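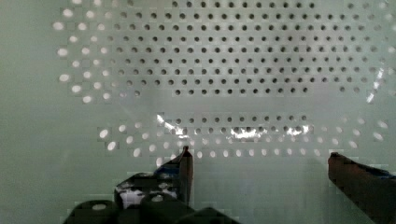 Pesquisar neste site Pesquisa OK

Lista de verificação – sala de jogo e bancada de pintura, torneio de Zetadside
Loja Sellorell

Preencher antes de abrir as portas. Marcar C (conforme), NC (não conforme) ou NA. Os comentários são os da última verificação e ficam até alguém os resolver.

1. Sala de jogo

1.1 Mesas niveladas e pernas travadas: NC
Mesa 7 com folga numa das pernas. Calço provisório. Não usar para partidas com terreno em altura, os edifícios de dois andares escorregam.

1.2 Passagem livre entre filas de mesas: C
As mochilas vão para o armário da entrada. No último torneio havia três debaixo da mesa 2 e um jogador tropeçou.

1.3 Extensões elétricas fora da zona de circulação: C
Fita substituída junto à coluna.

1.4 Saída de emergência desimpedida e sinalizada: NC
Caixas de expositores da Beden encostadas à porta. Retiradas durante a verificação, mas é a segunda vez. Fica NC até haver outro sítio para elas.

1.5 Lotação afixada: C
30 pessoas, incluindo árbitros. Há 23 inscritos, por isso sobra margem para acompanhantes.

1.6 Extintor com selo e acessível: C

2. Material de jogo da casa

2.1 Miniaturas de empréstimo sem peças partidas ou pontas de metal expostas: NC
Contadas 463 figuras. Duas bruxas com o cajado partido e um dragão sem asa, com o pino à vista. Separadas na caixa vermelha. Não emprestar.

2.2 Discos das bases rodam sem prender: C
Alguns estão rijos. Não forçar com alicate, racham.

2.3 Terreno sem arestas cortantes: C
O muro em ruínas foi lixado de novo. O moinho continua a largar areia na base – levar outra camada de cola.

2.4 Mapas sem dobras levantadas: NC
O mapa do pântano levanta no canto. Prender com fita de papel, nunca com pioneses.

2.5 Dados e marcadores pequenos fora do alcance de crianças: C
Tampa nova na caixa dos marcadores de dano. 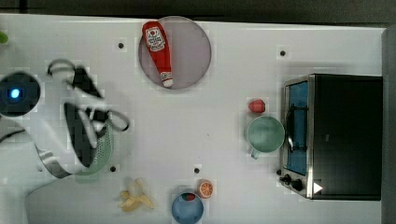
Última alteração desta página: janeiro

3. Bancada de pintura

3.1 Facas de modelismo com proteção: NC
Falta uma tampa. Enquanto não chegar, a faca fica na gaveta com chave.

3.2 Lâminas usadas no recipiente próprio: C
Esvaziar quando chegar à marca. Ainda não chegou.

3.3 Cola de cianoacrilato e primário em spray fechados e guardados: C
O spray só se usa no pátio, mesmo com chuva. Quem não puder esperar pinta com pincel.

3.4 Compressor do aerógrafo: NC
É o Dmytriv antigo. A mangueira tem uma fuga pequena na ligação à pistola. Etiqueta "não usar" colocada.

3.5 Máscaras e luvas disponíveis: C
Restam poucas luvas no tamanho pequeno.

3.6 Candeeiros com cabo em bom estado: C

4. Fecho

4.1 Tomadas da bancada desligadas no quadro
4.2 Tintas e copos de água recolhidos
4.3 Vitrina fechada à chave
4.4 Caixa vermelha conferida e assinada

O ponto 4 preenche-se no fim do dia. O torneio pode começar com 2.1 e 2.4 em NC se o material estiver separado ou preso. Com 1.4 em NC por obstrução da porta, não começa.

A folha preenchida fica na pasta do balcão, atrás das fichas de inscrição.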